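Unit 6: Processor Removal and Seating in Tower Systems
Course handout, Desktop Hardware Maintenance

Last updated: 26 Jan 2021

Scope

This unit covers access to the main board, removal and seating of a socketed processor, and the checks required before the side panel goes back on. It assumes that Unit 2 (static control and hand tools) has been completed. Memory and storage are treated separately. Section numbers in the Marinho bench manual are given where the manual has more detail; the manual is held in the Gadico teaching lab and may not be taken out.

Preparing the case

Shut the system down from the operating system, switch off the supply at the rear, and pull the power cord. Hold the front power button in for a few seconds to drain the remaining charge. Lay the tower on its side with the removable panel facing up. Release the panel latch and lift the panel clear. It goes flat on the bench with the inner face up, so that the molded tabs and posts are not loaded.

Fit the wrist strap and clip it to bare metal on the chassis. Painted surfaces do not make a reliable contact.

Layout of the interior

Tower layouts differ between makers, but most business systems follow a similar plan. The main board is fixed to the far wall of the case. The power supply, the drive cage and the optical bay take up the space along the edges, and the cables run between them. Cables that cross the socket area should be moved aside before any work starts, without unplugging them where the slack allows.

Color is a useful guide on many machines. Parts meant to be released by hand - clips, latches, slot covers - are often molded in one color, commonly blue. Do not force a part that lacks a marked release; look for a screw first.

The heat sink is removed before the socket can be reached. Loosen its screws in a diagonal pattern, a turn or two at a time, and lift straight up. If the old compound holds, twist gently. Prying against the board can crack traces that will not be found on inspection.

Condition of the socket

The socket must be fully open before a processor is brought over it. The lever is pressed down, moved sideways out from under its hook, and raised as far as it will go. The retention bracket then swings up.
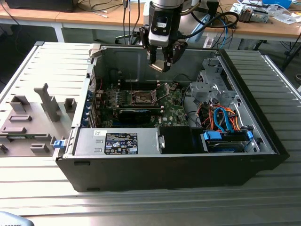

Seating the processor

1. Hold the part by two opposite edges. Do not touch the contacts.
2. Find the corner mark on the part and the matching mark on the socket. Check the edge notches as well, if the type has them.
3. Keep the part level and lower it straight down. Do not slide or rock it.
4. Release it. The part should rest flat under its own weight. If one corner sits high, lift it out and check the orientation.
5. Close the bracket, then bring the lever down and under its hook. Some resistance is normal on this type of socket.

Bent contacts are the most common fault recorded on this exercise. The Prasurlow fault log for the June session lists 284 seatings, and nearly all of the rejected boards had damage along one edge of the socket, consistent with the part being lowered at an angle.

Compound and heat sink

Clean both surfaces with isopropyl alcohol and a lint-free wipe. Apply a small amount of compound to the center of the processor lid. Set the heat sink down once; if it has to be lifted, clean and start again. Tighten in the same diagonal pattern. Reconnect the fan lead.

Checks before closing

- No loose screws in the case
- Cables clear of all fans
- Expansion card fully seated and its bracket secured
- Wrist strap clip removed from the chassis

Enter the result on Wodance form 659, including the board serial number. Reading for the next unit: Marinho manual, section 6, memory channels and slot order.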